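The Long Life of the Office Paper Cup

By Yu-na Bae

The paper cup is older than most of the buildings it gets used in. It came into offices with the water cooler, moved to the coffee station, and stayed through every change of furniture since. In most workplaces it is bought by whoever orders the printer paper, and it gets about as much thought.
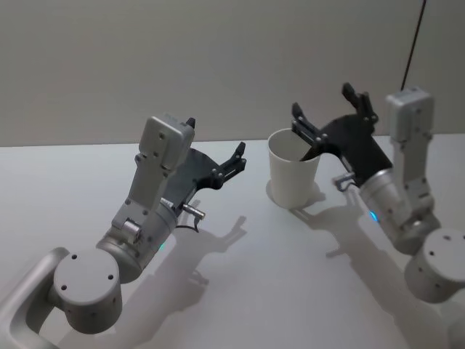
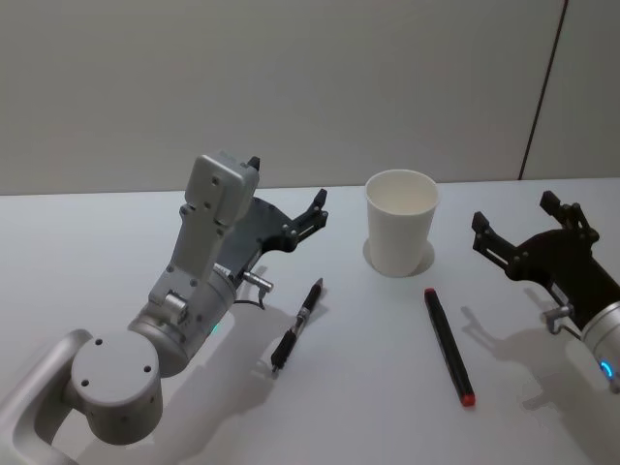

A paper cup on a table, in both pictures.

I started looking into cups in May, when the building where I rent a desk sent out a note saying it would stop supplying them. The note was two lines long. It produced more email than the last rent increase. People who had never written to the whole floor before wrote to the whole floor. One man wanted to know what visitors were supposed to drink from. Another asked if he could buy the leftover stock.

The leftover stock was 27 sleeves, stored in a closet next to the elevator. They were gone within the week.

A paper cup is made from two pieces of board, one for the wall and one for the bottom. The wall is cut as a flat fan shape, wrapped around a form and sealed down the side. The bottom is a disk pressed in and crimped. The rim is rolled outward, which makes it stiff enough to hold and easier on the lip. If you slit a cup down the seam and lay it flat, you can see how little there is to it.

Board by itself soaks through. Early cups were waxed, and the wax did well enough with cold water but softened under coffee. A thin plastic lining took over, and it is the lining that causes most of the trouble now. A mill that takes newspaper and cardboard may not be set up to separate it, so in many towns the cups go out with the trash. Some towns do take them. The rules can change from one side of a county line to the other, and the printing on the cup is often no help.

Amândio Teixeira has sold cups, lids and stirrers to offices for most of his working life. He now runs a small supply business called Prillska out of a warehouse behind a tile showroom. When I visited, he was on the phone with a dentist who wanted the small size with no printing on it. He told me the plain white cup still outsells everything else he carries.

"People think they want a pattern," he said. "Then they see the price by the case and they want white."

His customers fall into groups he can name without checking. Dentists and clinics buy small. Churches buy medium and complain about lids. Car dealers buy the large insulated kind and go through them fast on Saturdays. Law firms used to buy the best cup he had, with a double wall, and many have gone over to mugs because clients notice.

Mugs have their own problems. Somebody has to wash them, and in an office that usually means the same person over and over. Fanport, a shipping broker with 122 people on two floors, gave every employee a mug with the company name on it and took the cups away. Within a few months the sink was full by ten every morning. The office manager put up a sign, then a second sign under it. In the end the company bought a dishwasher and paid a plumber to move a wall pipe so it would fit. The dishwasher runs twice a day. The cups are back too, in a cabinet, for guests.

Whether the mug is the better choice depends on how many times it gets used and how it gets washed. A mug takes a good deal of energy to fire. Washed by hand under a running hot tap, it loses some of its advantage each time. Washed in a full machine and kept for years, it does well. A mug that lives in a drawer does no good to anybody, and most offices own plenty of those.

There is a third way, and it is the one my building chose. A company called Dravari drops off crates of sturdy plastic tumblers, picks up the used ones and washes them at its own plant. The first delivery was 445 tumblers. Tenants return them to gray bins by the stairs. Losses were high at the start, since the tumblers are a good size for pencils, and the building asked people to check their desks. A fair number came back.

Teixeira doesn't think much of the tumblers, but he has started carrying a cup with a water-based coating that some mills will accept. It costs more. The Khumalo Street library took a case to try at its reading group and has ordered again. He keeps the sample on his counter, filled with water in the morning, to show people that it holds.

I still have one sleeve from the closet. It is under my desk, opened, and I use a cup from it when the tumblers run out, usually late in the afternoon before the truck comes.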